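Leave the Shelf Empty for a While

Last updated: 16 October 2024

Most people buy a shelf on Saturday's impulse and have it full by teatime. I think that is a mistake, and a small space shows it up faster than a large one.

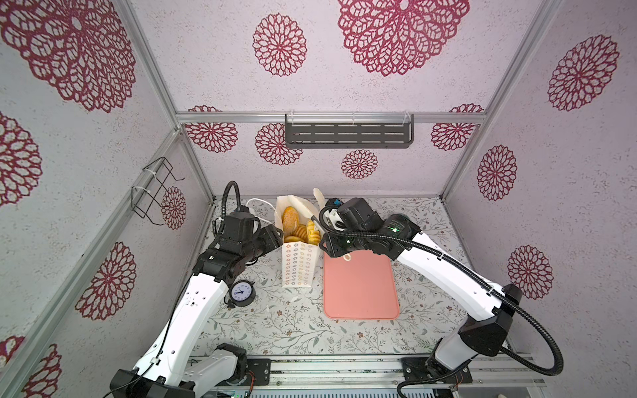

My view is that wall storage should go up early and be filled late. An empty metal shelf does no harm. It takes up little room, and it lets you find out how you use the space before you commit to anything. Once it is full you stop looking at it, and whatever you put there in the first hour tends to stay for years.

I learned this in July, when I moved my work things into a box room at the back of the flat. I put up a shelf and a wire rack and filled both the same evening. Most of what went up was packaging, spare leads and jars I had been meaning to throw out. The things I reached for every day stayed on the floor in a paper bag.

Naima Shawky, who rents the flat below, told me to take it all down and wait 17 days. I did. Five things went back up. The rest went to the charity shop or the bin — two jars went downstairs with Naima.

The usual argument against this is that bare storage looks unfinished. I don't accept that, particularly where the wallpaper has a bold pattern. Big maroon flowers on a pale ground are plenty to look at already. Put a row of bottles and tins in front of them and the eye has nowhere to settle. If you chose a strong paper, let it be seen. The same goes for a printed mat on the floor.

I would also defend the plain wire rack. It is cheap, and you can fix one with cable ties if there is something sound to tie it to. If it turns out to be in the wrong place, snip the ties and move it.

Some homes are short of space, and a family of five can't leave a shelf bare for weeks. Fair enough. A few days would still be worth having. The bag on the floor can wait that long, and mine waited longer.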